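Plier un t-shirt, niveau deux bras

Dans un atelier partagé, une petite bande s'est mis en tête de construire une machine à plier le linge. Récit d'un chantier du samedi, entre chatterton, servos et coton froissé.

Samedi, neuf heures moins quelque chose. La porte de Rirkberg coince, il faut pousser de l'épaule. Dedans, odeur de café trop cuit et de résine. Lihua Ye est déjà accroupie sous la table, une lampe entre les dents, à suivre un câble du doigt. Elle ne dit pas bonjour. Elle dit : « C'est le 7. C'est toujours le 7. »

Le 7, c'est un servo. Numéroté au feutre, comme les autres. Il chauffe, il décroche, il revient. On l'a changé deux fois déjà.

Rirkberg, pour situer : un ancien dépôt de carrelage, une mezzanine où on n'a plus le droit de monter, 193 adhérents au dernier pointage dont une bonne moitié qu'on ne croise jamais. Une découpeuse laser, un tour, deux imprimantes 3D qui marchent et une qui sert de portemanteau. Et depuis l'hiver, au fond, la table blanche des bras.

Le projet s'appelle Botari. Mot coréen, le baluchon, le linge noué dans un carré de tissu. C'est Peiyu Tian qui l'a trouvé, un soir de fatigue, personne n'a eu l'énergie d'en chercher un autre. L'idée tient en une ligne : deux bras, un t-shirt, un pliage correct. Pas un pliage de boutique. Correct.

On croit que c'est une blague au début. Tout le monde rigole, puis tout le monde essaie de piloter, et là ça rigole moins. 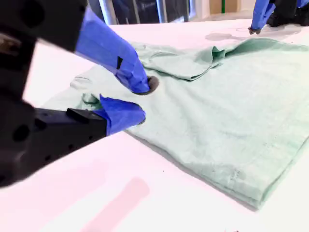 Contact avec le tissu. Les doigts gantés de bleu appuient dans le tissu.

Parce que le tissu, c'est l'enfer. Une boîte, on la saisit, elle reste une boîte. Un t-shirt se dérobe, fait une bosse, se retourne, se colle à lui-même. On pousse un peu trop et la pince creuse un trou dans l'étoffe au lieu de la prendre. Pas assez, elle glisse dessus. Entre les deux, une marge ridicule. Yuzhen Dong a passé un mois à la chercher, cette marge, le soir après le boulot, avec un carnet rempli de chiffres qu'elle seule relit.

La première paire de doigts était nue, plastique noir sorti de l'imprimante. Lisse comme une savonnette. Deuxième version, du papier de verre fin : accroche très bien, bousille le t-shirt en une après-midi. Troisième, du gant nitrile découpé et enfilé par dessus, le même que dans les pharmacies. Bleu, donc. Ça fronce, ça vieillit mal, ça se change en deux minutes. Adopté. Et puis du ruban, bleu aussi, et là la querelle commence, car il y a les partisans du gant et les partisans du ruban, et l'atelier est petit.

Man-lok Hsiao est ruban. Il a des arguments, il les donne longuement. Le gant bouge sur le doigt, donc la prise bouge, donc tout ce qu'on a réglé la veille est faux le lendemain. Le ruban, lui, ne bouge pas. Il brille et il glisse un peu, d'accord. D'où les tampons au bout, duveteux, gris, collés à la main. Un peu ridicules. On dirait des pattes de peluche. Mais au moment de descendre sur un bord d'ourlet, le duvet arrive avant le reste, et le tissu suit.

« Suit parfois », corrige Lihua, toujours sous la table.

L'argent, parlons en. 675 euros, tout compris, hors la table qui était là et les pinces de fixation qu'on a ramassées sur un vieux banc. Les servos mangent le plus gros. Ensuite l'alimentation, puis les petites caméras de poignet, puis une quantité de vis que Peiyu refuse de chiffrer. Les pièces structurelles viennent de plans ouverts, modifiés, remodifiés, avec des noms de fichier du genre coude_v4_bon_VRAI. La carte de commande est une Pirnano d'occasion, achetée à un type qui voulait en faire un arrosage automatique. Elle a un connecteur fendu. Elle tient à la colle chaude et ça ira comme ça.

Le câblage, par contre, Lihua y tient. Rouge et blanc le long des bras, noir pour les caméras, des boucles assez larges pour que le bras se déplie sans tirer. Ça n'a pas toujours été le cas. En mars un câble trop court a arraché sa prise en plein mouvement, le bras s'est affaissé sur la table, bruit affreux, et le coude imprimé s'est fendu net. Depuis, les boucles dépassent et accrochent les manches des pilotes. On préfère.
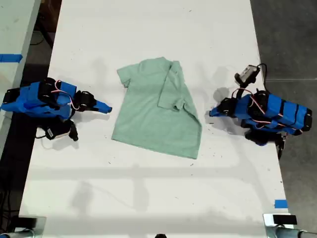 Le pilotage se fait à deux mains, sur une paire de petites manettes articulées. On bouge la sienne, le bras bouge la même chose en face. C'est grisant trente secondes. Ensuite viennent les crampes. Il faut apprendre à ne pas regarder ses mains, à regarder le tissu, et à respirer, Yuzhen insiste là dessus, respirer, parce que les débutants bloquent et que le blocage s'entend dans les moteurs. Un petit grésillement aigu. On le repère depuis la machine à café.

La recette de pliage est punaisée au mur, écrite à la main, tachée :

Poser à plat, col vers le haut.
Attraper l'épaule et le bas du même côté. En même temps !
Rabattre vers le milieu. Lacher doucement.
Rentrer la manche.
Pareil de l'autre côté.
Remonter le bas. Ne pas tirer.

Six lignes. La deuxième a coûté deux mois. Attraper deux points en même temps, avec deux bras qui n'ont pas exactement la même raideur, c'est le coeur du problème. Le gauche est plus mou. Il l'a toujours été. On compense dans le code, on compense à la main, on compense surtout par habitude, et quand quelqu'un de nouveau s'assoit aux manettes, ça part en biais et le rabat finit en pointe.

La troisième ligne a l'air bête. Elle ne l'est pas. Ouvrir la pince trop vite et le duvet garde une fibre, l'entraîne, le bord se retourne. Man-lok a ajouté une pause logicielle avant l'ouverture complète, une espèce d'hésitation. De loin on jurerait que la machine réfléchit.

Et à quoi bon, alors ? La question revient à chaque porte ouverte. Une dame l'a posée très gentiment, en pliant elle-même trois t-shirts pendant qu'on cherchait la réponse. La version sérieuse : chaque essai réussi est enregistré, mouvements et vues des caméras, et ces essais servent à entraîner un petit modèle qui apprend à reproduire le geste sans pilote. La version honnête, celle de Peiyu : c'est un problème qui résiste et ils aiment ça.

Sans pilote, on en est où ? Le premier rabat passe souvent. Le second, ça dépend de la lumière. L'après-midi, quand les ombres des bras tombent sur la table, le modèle se perd, hésite au-dessus d'une tache grise comme si c'était une manche. Il faudrait un éclairage propre. Il y a un devis. Il est resté dans un tiroir. En attendant on travaille avec ce qu'il y a, et Yuzhen soutient que c'est mieux, qu'un modèle qui a vu de mauvaises ombres sera plus solide. Man-lok lève les yeux au ciel. Ils ont raison tous les deux, peut-être.

Le t-shirt aussi est un sujet. Vert d'eau, chiné, lavé jusqu'à l'os. Il y en a eu d'autres. Un blanc, impossible, invisible sur la table blanche, les caméras n'y voyaient rien. Un noir, trop de peluches. Un rayé qui marchait presque trop bien, le modèle apprenait les rayures et plus le pliage. Le vert est resté. Il se détache, il se tient, il est assez usé pour ne plus changer d'un essai à l'autre. Défense de le laver, c'est marqué sur le carton. Un adhérent plein de bonnes intentions l'a fait en avril, avec adoucissant. Tout à reprendre.

Reste l'usure des bouts de doigts, le vrai boulot du samedi. Les tampons s'effilochent. On les laisse vivre un temps, puis la prise se met à dériver, et il faut décoller, gratter, recoller, en les alignant pour qu'ils se touchent bien à la fermeture. À l'oeil. Peiyu avait dessiné un gabarit pour ça, joli, imprimé en orange, perdu dans la semaine. 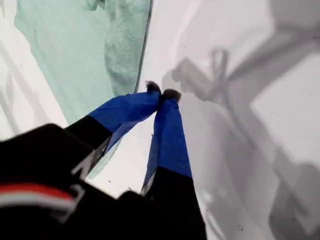

Mairéad Doherty trouve qu'on s'acharne sur le mauvais bout du problème : les tampons, dit-elle, on pourra les recoller jusqu'à la retraite, tant que le poignet aura du jeu la pince n'arrivera jamais deux fois au même endroit. Elle a pris le bras gauche entre deux doigts, l'a secoué légèrement. Clic, clic. « Vous entendez ? C'est pas du feutre, ça. »

Silence autour de la table. Puis tout le monde parle en même temps. Man-lok voudrait un roulement. Lihua voudrait d'abord régler le 7, merci. Yuzhen note. Peiyu est déjà sur l'ordinateur à rouvrir le fichier du poignet, version je ne sais combien, et râle contre la personne qui l'a enregistré sans les cotes. C'est elle.

Vers midi on commande chez Trịnh, deux rues plus loin, des bo bun pour tout le monde, interdiction absolue de manger près des bras depuis l'histoire de la sauce. On mange debout côté laser. La discussion continue, la bouche pleine. Quelqu'un propose une serviette éponge pour la suite. Huées. Quelqu'un d'autre, des chaussettes. Là, bizarrement, on réfléchit.

L'après-midi, le 7 est démonté. Un pignon ébréché, une dent en moins, minuscule, au fond de la paume de Lihua. Elle le montre à tout le monde avec une fierté un peu féroce. La pièce de rechange est commandée, le poignet redessiné est lancé à l'impression et il en a pour une partie de la nuit.

Prochaine porte ouverte en août, entrée libre. Venez avec un t-shirt dont vous vous fichez. Uni, de préférence, et pas blanc.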